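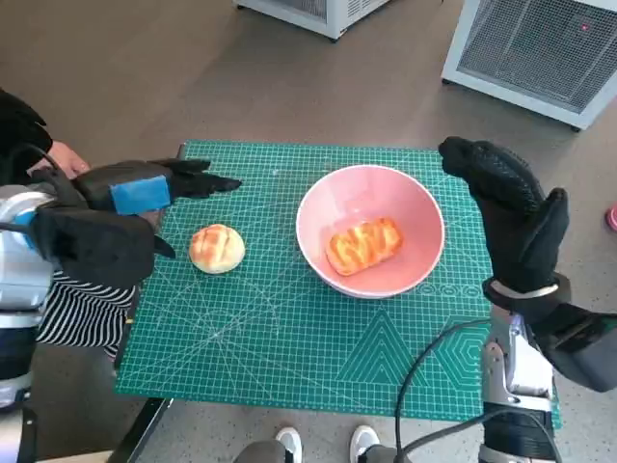
El Servicio de Bienestar Emocional de Grandonlow abre el plazo de inscripción para sus grupos de apoyo a personas con ansiedad social, que se reunirán en el centro de Ornville a partir de diciembre. El programa se dirige a personas adultas que evitan de forma habitual las situaciones en las que pueden sentirse observadas, entre ellas comer ante los demás. Por este motivo, cada sesión incluye una pausa compartida, y algo tan corriente como un bollo de corteza agrietada o un pastelito servido en un cuenco rosa puede formar parte del trabajo del grupo. La participación en la pausa es siempre voluntaria.

Se ofrecen 64 plazas, distribuidas en grupos reducidos. La asistencia es gratuita y no requiere derivación médica, si bien se mantendrá una entrevista previa con cada solicitante para valorar si el formato grupal resulta adecuado. Quienes ya reciban tratamiento psicológico o farmacológico no deberán interrumpirlo.

El programa cuenta con una ayuda de la Fundación Nnaji, destinada también a la edición de 400 ejemplares de la guía para familiares. La guía puede recogerse en la recepción del centro o en la biblioteca de Merklow.

Las solicitudes se presentarán en la recepción de Ornville -- en persona o por correo postal -- y se atenderán por orden de llegada. Este servicio no presta atención de urgencias. En caso de crisis o de riesgo para la propia seguridad, debe contactarse de inmediato con los servicios de emergencia.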